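Wood as a Material
Course handout, Unit 3: Grain, Figure and Movement

Read this before the bench session. Bring it with you, along with a pencil and a steel rule. The terms in the first two parts will come up again in the joinery units, so learn them now.

Grain, figure and texture

People use the word grain for several different things. In this course we keep three of them apart.

Grain is the direction the fibers run. In a straight tree they run more or less up the trunk, and a board sawn parallel to the trunk has straight grain. If the fibers come up to the surface at an angle, the plane will lift them and leave a torn patch. Turn the board around and plane from the other end.

Figure is the pattern you see on the face. It comes from the growth rings, the rays, the color of the wood and the way the log was cut. Two boards from the same log can have very different figure.

Texture is how coarse or fine the surface feels. Oak and ash have large open pores and a coarse texture. Maple, beech and pear have small pores and feel smooth even before sanding.

How the cut changes the face

A flat-sawn board is cut so that the growth rings meet the face at a low angle. The pattern is usually broad, with arches or waves down the middle and straighter lines toward the edges. Flat-sawn stock is cheaper and comes wider. It also cups more.

A quarter-sawn board is cut with the rings standing close to upright. The face shows narrow, even lines. It moves less across its width, and it costs more — the sawyer has to turn the log more often and throws away more of it.

A rift-sawn board falls between the two. We do not use it in this unit, but you will see it on the price list.

Look at the end of the board, not the face, when you want to know how it was cut. The rings are plain to see there once the end is cleaned up with a block plane.

Knots

A knot is the base of a branch that the trunk grew around. If the branch was alive at the time, its fibers are joined to the wood around it and the knot is tight. If the branch was dead, the trunk closed over it without joining, and the knot may come loose when the board dries.

Small tight knots do little harm in a panel or a shelf. Keep them away from joints, edges and anything thin that has to carry a load. The grain swerves on both sides of a knot, so expect tearing there. Take a light cut and sharpen first.

Movement

Wood takes in moisture from the air and gives it back. It swells and shrinks across the grain and hardly at all along it. Movement in the direction of the rings is greater than movement at right angles to them, and the difference between the two is what makes a flat-sawn board cup.

As a flat-sawn board dries, it cups away from the heart side. The rings seem to try to straighten out. Sealing one face and leaving the other bare will also make a board cup, whatever the cut. Finish both faces the same way, even the one that goes against the wall.

Never glue a wide solid panel into a frame. Leave it free in its groove and pin it at the center of the top and bottom rails if it rattles.

Stock for the bench session

Each bench gets one maple blank and one ash blank, both from Bjarnason. The blanks are 16 inches long and 10 inches wide. Leave them on the rack with sticks between them until you are called. Boards stacked flat on each other dry unevenly — the outer faces lose moisture first.

Mark the heart side with a pencil before you plane anything. Mark the direction of planing with an arrow. Write both on the end as well, where the plane will not remove them.

For your notebook

Draw the end of each blank and show the curve of the rings. Say how it was cut. Note any knots and whether they are tight. Lay the rule across the face and write down whether the board is flat, cupped or twisted. You will measure the same blanks again in March, so label them clearly and put them back in the same place.

Terms to know: flat-sawn, quarter-sawn, heart side, ray, tight knot, cup, twist.
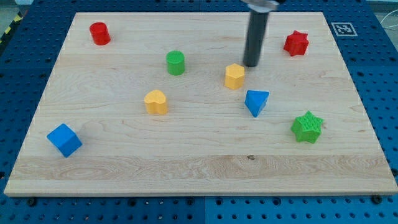 Wood as a Material, p. 3

Pale, maple-like wood with wavy grain toward the near edge and a small dark knot. The lines higher up the board are finer and fainter.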